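Rinham library gripper trial: ribbed pads ahead after first round

2025-03-12

RINHAM — Two sets of finger pads, one hand-held gripper, a lot of library tables. The Rinham reading room trial has put out its first numbers, and the ribbed pads are in front.

Testers from Pruvard, which runs the comparison, logged 3337 pick-and-place attempts. Of those 3000 were kept for scoring. The rest thrown out, mostly for bad tracking or a tester letting go of the trigger too early.

Smooth pads: 282 drops. Ribbed pads: 83. Same handle, same wide-angle camera, same objects, split evenly between the two sets.

Books were the problem. Glossy covers slid out of the smooth pads when lifted by the spine, and thick paperbacks twisted. Ribbed pads held better on both, though they left marks on one soft cover and the library has asked for a fix before November.

The pads come from Adugna, a small molding shop that has been casting them in batches. A harder version was tried for a day and droped. Too stiff, testers said, and it pushed flat items away before the fingers closed.
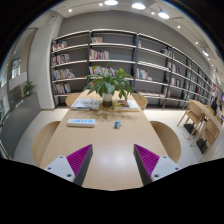 Camera results less clear. The wide lens sees most of the room, which helps the tracking software find its place again after a fast turn, but reflections off the tabletops threw it off more than once. Pruvard wants to rerun that part with the ceiling lights dimmed. The library hasnt said yes yet.

Next up is the arm. The winning pads go onto a Clodov tabletop arm and repeat the same picks with no hand on the grip — same tables, same books, slower speed. Two controllers will be compared, the stock one and one Pruvard wrote in house. No start date given.

Reading room stays open to the public during the tests. Full tables of results are due once the arm runs are finished, Pruvard said.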